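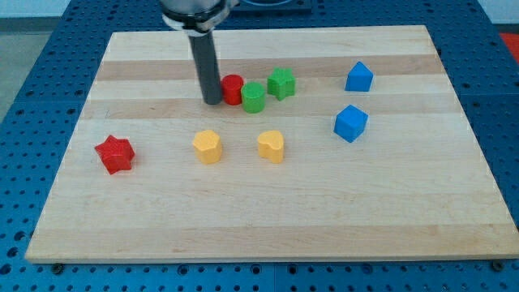 Knut Steinbach wanted to know why I don't just run the homing routine again when the arm starts landing off target. Fair question, and it takes a few posts.

Homing only tells the arm where its own joints are. It knows nothing about the board. If the board has shifted on the table, or the finger has been pushed sideways in its holder, you can home it all day and the error stays.

So I check the finger first. It's a single straight cylinder, dark gray, and it has to hang plumb. I turn the wrist half a turn and watch the tip. If the tip swings in a circle, the finger isn't seated. Loosen, push it all the way up, tighten, turn again.

Then the board. Ours is light maple and it sits on the perforated table. I snug the fasteners by hand and finish with the short wrench. Don't lean on it. Kimlow cranked one down in July and we had a low corner until we backed it off.

After that I teach the corners again, at slow speed. The finger stops just above the wood at each one. I slide a strip of card under the tip and stop lowering when I feel it drag. Write the four heights down. Ours spread by 29 hundredths of a millimeter last time, and the program can handle that.

Next is the block test. Finger down right beside the red cylinder, then a slow push toward the green one. A short round block shows a bad approach angle right away by drifting off to one side. The stars and the cube hide it longer, so I leave those for the end.

Someone asked how often. The counter in our program stops the cell every 1000 pushes and I do the whole thing then. Also after any crash, even a soft one.

Full check took me 47 minutes this time. Most of that was the corners.

Wipe the board with a dry cloth before you restart. I used a spray cleaner once and the blocks slid differently for the rest of the afternoon.

Offsets are saved as set 103. The old set is still in the folder if anyone on the Brivier cell needs to compare. Next job is the cable tie at the elbow, which is rubbing.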